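Notes from our February visit to Kustdale, for anyone who missed the bus. Boonsong Intarasuk showed us the hand-held grippers, and I got to stand close enough to pester him with questions!

What I'd like you to take away is how much planning goes into one cup. You work with a gripper in each hand, and the dotted plates on top are the bit to look at for next week's reading on markers (start at page 6).

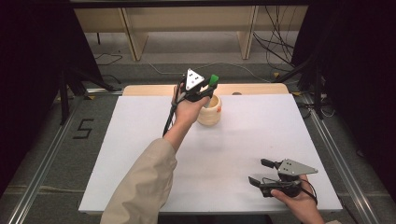
*Fig. 1. Left gripper at the cup, right gripper open near the front of the board.*

I asked Boonsong how many runs he'd want for one task and he said 300, without blinking. Bring a guess of your own, plus one question about finger shape – mine is why one tip is bright green.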